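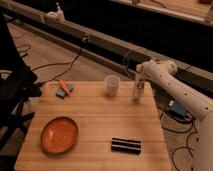 Posted by Doolan Road Diaries, 4/5/25. Filed under: furniture, minor grievances

I have been meaning to write about the table since October, which tells you how urgent a subject it is.

The background, for anyone who skipped the post about the sofa, is that I moved to Isbridge with plenty of shelves and nowhere to put anything down. A shelf is a commitment. You put a thing on a shelf and it lives there, with a view of the room, until you move house. A table is where you put a thing while you decide. I am a slow decider and I need a lot of table.

The one I wanted was in the window at Brellerow, and was the price of a weekend away. The one I got was from the second-hand place at the end of Doolan Road, where the ticket said 60 and had been crossed out and changed to 15 in a different pen. I asked what had happened to it between the two prices. The man said it had been there a while. I respect that. I carried it to the stop and then waited for the 636 with a table, and I can report that the driver of a 636 will look at a table for a long time before deciding it is a pushchair for the purposes of the rules.

It's a pale wooden thing with a top made of planks. I like the planks. They all run the same way and there are faint seams between them, and crumbs love a seam. I have a butter knife that has been retired from butter and does nothing else now. If you are buying a table and have a toast habit, get one made of a single piece of something and live a longer life.

Anyway, the things.

My theory, before the table, was that I was a tidy person being let down by a lack of surfaces. The table has been very bad for this theory. Within a week it had attracted its own population, and they have stayed, and all I do is move them about. I clear it, wipe it, feel briefly like somebody in a catalogue, and by the evening they've come back.

The orange plate is the senior member. It is round with a raised rim and it is a very committed orange, and I bought it in a period when I thought I might become a person with colourful crockery. I bought one. It goes with nothing in the cupboard and so it never goes in the cupboard. You can't stack it with the white ones without it looking as if something has gone wrong in there. It stays out near the front of the table and I've started to think of it as a sort of landing pad, although if I land anything on it I then have to find somewhere else to put that.

Then the carrot. I own a toy carrot. I don't have a child or a rabbit. It came in a box of kitchen odds and ends from a jumble sale, underneath a colander I did want, and I have tried to give it away on two occasions and been refused both times, once by a toddler. It spends its days at the back left corner, always at a slant. I have put it straight. It doesn't take.

The small blue block next to it is harder to discuss because visitors ask whether it's a sponge or a rubber, and I enjoy not telling them. It gets used for both jobs and is poor at each.

The white bottle is a Verine refill. At least, it started as one. I have decanted so many things into it since that the label is now more of a memoir. Tall white bottles are a menace generally. I have two very similar ones, and there was an evening with the wrong one and a saucepan of pasta that I'm not going into on a public website.

I can't tell you much about the stripy black-and-white bar except that every time I decide to throw it out I find it looks quite smart lying along the planks, lined up with them, as though I'd planned it. It's the only thing on there with any sense of design. I have kept worse things for less.

And the cup. Everyone has this cup. Plastic, see-through in a cloudy sort of way, a bit wider at the top, came from nowhere. Mine has survived two house moves that killed actual glasses, including the nice ones wrapped in jumpers. I believe it will be found with me at the end.
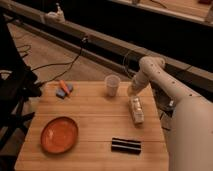 Carton towards the right, cup further back, carrot in its usual corner at its usual angle.

The carton is the newcomer. It's tiny, the sort of size that makes you feel like a giant when you pick it up, and it looks like it should hold milk or juice for somebody with very modest requirements. I keep standing it upright because lying down it looks like litter. Standing up, it looks like a decision. This is the only styling tip you'll ever get from me.

I did try a system. The system was that everything on the table had to justify itself at the end of the month or go into a bag by the door. The plate went in the bag. So did the carrot and the blue block. Then I needed the plate, because toast, and while I was in the bag I thought the carrot looked cramped, and you can guess the rest. The bag is now in use as a bag for bags.

The next system was zones. Eating things at the front, pointless things at the back, tall things to the right where I wouldn't knock them with my elbow. It's a sound idea and it lasted until I sat on the other side.

A friend says what I need is a tray. A tray gathers everything up and makes it look deliberate, apparently, and then when you want the table you lift the whole lot off in one go. I said, and put the tray where? She said on the floor. The floor is beige carpet and already has a black cable coiled up on it that I step over on my way to the kettle, so I don't feel the carpet should be asked to take on more.

What I've done in the meantime is buy a better cloth. It does get into the seams, or near them. I also went back past Brellerow last week to look at the other table, the expensive one. They've sold it. There was a lamp in the window standing on the floor, looking a bit lost, and I went in and asked how much it was, and now I need to work out where a lamp would go.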